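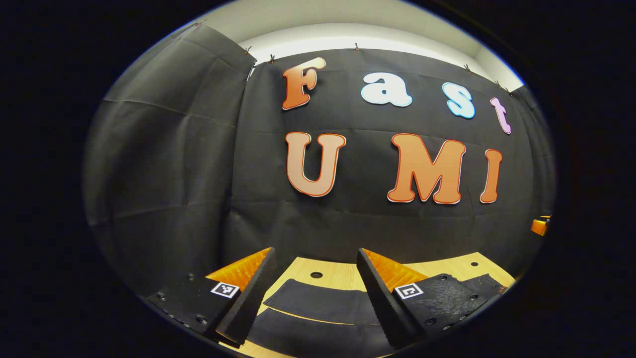 Hanging a black cloth and letters on the wall

Black cloth is a good background for a name or a short word. Bright letters are easy to read on it from the other side of the room, and orange, white and light blue all stand out well. I have made several of these walls for our small workshop, Dondus, and I write down what I have learned.

The cloth

Iron it from the back side and hang it the same evening. If you fold it again and leave it on a chair, the creases return. Small creases that stay can be made weaker with a little water from a spray bottle. Do this before the letters go on, as paper letters do not like water.

The clips

Put one clip near each top corner first, then divide the space between them. With only two clips the cloth makes a belly in the middle. A heavy cloth wants more clips than a thin one. Mine is 145 cm high and I use 8 clips for it, which I keep in an old tea box from Plelus.

If you want also side curtains, hang them last, and let them go a little over the main cloth so the wall does not show in the corner.

The letters

Cut them with a rim of lighter color outside. Without the rim, a dark edge is lost on the black. Round, fat letters are easier to cut than thin ones, and the corners do not bend so much.

Lay all the letters on the floor before you fix anything. For two rows, start with the upper row and measure the space down to the lower one with a strip of cardboard. The narrow letters, as I, need less space beside them than M or U.

I fix them with small pieces of double tape, two for a narrow letter and four for a wide one. Press and hold while you count slowly to 8. Pull the tape off slowly when you take the letters down, and keep them flat between two sheets of cardboard.

Last changed: January 2020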